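About Breltora

Hi, and welcome to our little corner of the web! I run Breltora, a robotics workshop in Durkosthorpe, and if you've landed on this page you probably want to know who we are, or you're trying to find out when you can come and have a go at things. Happy to help with both.

We teach robots to do small, everyday jobs with their hands (picking up, putting down, turning, opening) and we do it by having people do the jobs first. I started out in a rented unit with a desk and a kettle. Then came the Ayala project, which is our gripper work, and a bit later Zedel, the software that turns hand movements into something a robot arm can follow. These days we have 3,147 recorded tasks in the library, and I still get a silly grin every time a new one goes in!

The thing people write to us about most is the open day. Our last one was on 20 August 2025 and 155 of you came through the door, which was a lot more than I had cookies for. We ran two demonstrations, one in the morning and a longer one after lunch, and in between anybody who wanted could pick up the grippers and try them. Kids are very good at it. Grown-ups squeeze too hard and then laugh at themselves, and I include myself in that.

If you've never tried it, you take one gripper in each hand and hold them out in front of you, and the jaws become your fingers. The white cubes at the base are covered in black square markers, and those are what the tracking follows. Keep them facing out if you can!

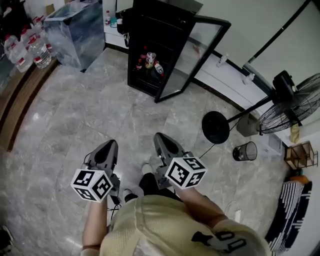 Page 2

Give yourself a few minutes to get used to the reach. Start with something light, like an empty cup, and watch the jaws instead of your hands. Mind the cables when you turn, too.

We'd love to see you at the next one. Entry is free, you don't need to know a thing about robots, and school groups are welcome if you let us know ahead of time. Just drop us a line through the contact page and I'll write back myself.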